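A gaveta que ninguém abre

Há em quase todas as casas uma divisão que não aparece na planta. Pode ser uma gaveta da cozinha, o fundo de um armário ou, no meu caso, um canto inteiro do corredor, e é lá que vão parar as coisas de que gostamos pouco mas das quais não nos sabemos despedir. Passei boa parte de maio a tentar arrumar o meu, com mais chá do que método, confesso!

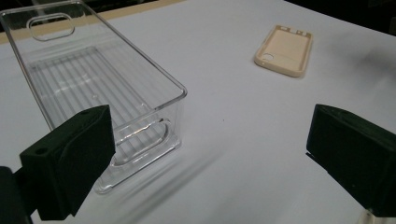 Comecei pelos papéis, que são sempre o pior. Encontrei a garantia de um jarro Brita que já não tenho, um recibo de 244 coroas da papelaria Michalík (uma viagem de comboio, chuva, cadernos lindíssimos que nunca usei) e postais por escrever. Guardei os postais, claro, e também o recibo, porque cheirava ainda um bocadinho a férias.

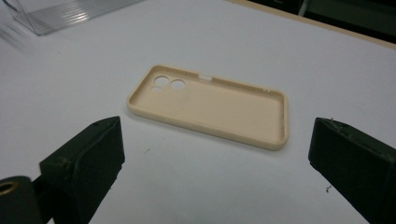
A minha avó arrumava de outra maneira. Tinha seis latas de bolachas na despensa, todas com botões, linhas ou fotografias, e nós, os netos, abríamo-las sempre com a mesma esperança de encontrar bolachas. Quando a casa foi vendida, quatro dessas latas vieram comigo, e é nelas que agora guardo as cartas.

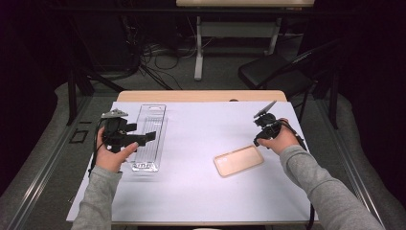

Demorei três fins de semana e enchi dois sacos para dar. O corredor ficou mais largo, ou parece-me, e à noite já lá passo às escuras sem tropeçar. Falta-me o armário de cima, que vai ficar para quando o tempo arrefecer.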